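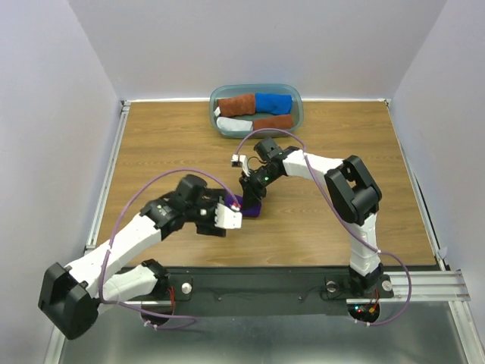

Why do we have to fold the towels at all, asks Nafula Langat, when we are going to open them again anyway? She wrote this to our children's page in July, and it is a very good question. So let us think about it together.

A towel that is thrown into a bin takes a lot of room. There is air between all the bumps and waves of the cloth. When you fold it, you press this air out, and the cloth becomes a small flat packet. Packets can lie side by side, like books. Then you can take one out and the others stay where they are.

Cloths can also be put away by color. In many homes each color has its own job. At the Sandu school kitchen the blue ones are for the windows and the brown ones are for the tables. You can choose other rules in your home, but everybody must know them!

What is inside a towel?

Take a towel and look at it from very near. You will see a lot of little loops, made of thread. Water likes to go into the small spaces between the loops, and it stays there until you squeeze the towel. This kind of cloth is called terry.
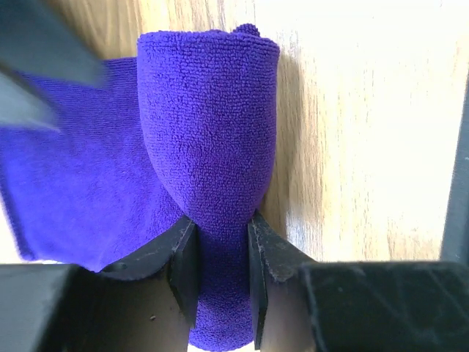
Little loops on a purple microfiber towel.

Microfiber is a special word. "Micro" means very small, and a "fiber" is a thin hair of material. The fibers of such a cloth are much thinner than the hair on your head. Because there are so many of them, they can catch dust and crumbs which a smooth cloth only pushes away.

How to fold a small towel

You need a table and 2 hands.

Put the towel on the table. Find the corners – this is sometimes the hardest part, when the cloth is all in one heap. Take one corner, lift it up and let the rest hang down. Now look for the next corner along the edge.

When the towel lies open, make it flat with your palm. Go from the middle to the outside, so that the creases

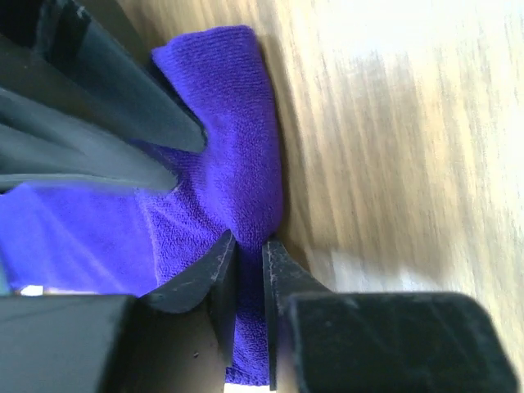
move away to the edges. Bring one short side over to the other short side. Press on the fold with your hand. Then turn the towel a little and fold it one more time in the same way.

If the corners do not meet exactly, open it and try again. My own first towels looked like cabbages, and Tetsuya Kamata, my teacher, put them in the cupboard anyway.

Try it at home

Take 4 small towels and a box. First drop them in without folding and look how high they come. Then fold them, put them in two rows and look again. Draw both boxes on paper and send us your drawing.

Yasuo Amano, Grarstead children's page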